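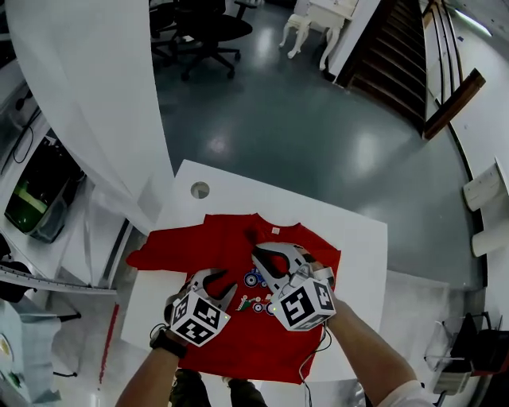

4. Washing Printed Shirts in the Stovia

Printed shirts are where most owners first fall out with their machine. The Prints program was added for this section of the laundry pile, and it works well if you let it.

4.1 Loading

1. Turn each shirt inside out. Yes, each one.
2. Close zippers and empty pockets. The drum will find whatever you missed.
3. Load the drum no more than half full. If you have to lean on the door, take something out.
4. Wash new reds alone for the first 2 washes, unless you have always wanted pink towels.

4.2 Starting the program

1. Turn the dial to Prints. The display shows 39, the running time in minutes. The last minute is longer than the others.
2. Add liquid detergent to the left drawer, up to the lower line. The upper line is for work clothes.
3. Press Start and hold until it beeps.

Note: On Rarholm models the beep can be turned off (see section 7). The end-of-cycle tune cannot. We have passed your comments on.

CAUTION: Do not use bleach with this program. Do not iron directly over a print. It will come off on the iron, and it will not come off the iron.

4.3 Drying

Shake the shirt out, pull the side seams straight and hang it by the hem. Tumble drying on Low is allowed for cotton. Check the care label first, if it hasn't already been cut out for being itchy.

If the display shows E7, the drawer is not fully closed. Push it in - firmly, but remember you paid for it - and press Start again.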